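Ernen Project Reports Results From Kitchen Manipulation Study

11 September 2023

Viola Caputo has spent much of the past two years on a narrow question: how much a robot's training improves when the objects around a task are moved between attempts. Her group at the Ernen project completed its main round of trials in August.

"Earlier work tended to keep the counter fixed and vary the task," Caputo said. "We kept the task fixed and varied the counter. The instruction was always to pick up a mug and set it down at a marked point."

The group recorded 962 demonstrations by human operators. After review, 827 were kept for training. The remainder were set aside, mostly for timing errors between the video and the motion data.
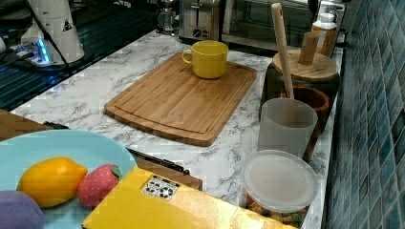
"A kitchen counter is a demanding place to work," Caputo continued. "Objects stand close together, and some of them hide others. A policy trained on one layout learns that layout very well and very little else."

Barrett Obi, who led the evaluation, said the trained policy completed 75 percent of trials on layouts it had not met before. He advised caution in reading the figure.

"Those layouts were new, but the room was the same – the same walls, the same lighting," Obi said. "We cannot yet claim that the result carries over to a second kitchen."

Most failures occurred during the approach to the handle, according to Obi. The group is now relabeling those attempts by grasp angle and will repeat the evaluation with two mugs of different widths.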